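Notebook, November, open day

Doors at 9, and I'd drunk too much coffee by then. We had the disassembly cell running for visitors from Fusum and a coachload from the college, 434 through the door by closing if the clicker is right (I suspect someone's toddler got hold of it). Leonie Pirihi did the talking and I sat at the pendant, which suits us both.

Job on the bench was the old desktop, side off, and the arm going in over the processor. I kept the approach speed well down all day — people like to see it creep up on the socket, and I like not having to buy another board! The clamp lever is still the fiddly bit. Must redo the approach angle before we show it to Beyene, as the fingers are fat and the memory slots are awfully close on both sides. 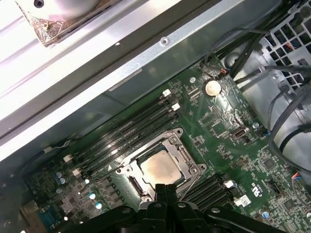 Frøydis Sæther reckons we should have started with the memory and left the processor for the afternoon crowd, as a stick of RAM is easier to follow from the back row and a missed grasp costs less. She'd also like the wrist view on the big screen next time, with the force reading beside it. Fair points, both. I've pencilled in the screen.

Questions I couldn't answer: what the cell costs to run per hour, and whether it copes with laptops (five people asked that one!). Leonie has promised the Zandasia lot a proper reply on the first.

To do: new finger pads, longer cable for the pendant, put the stools back in room 358.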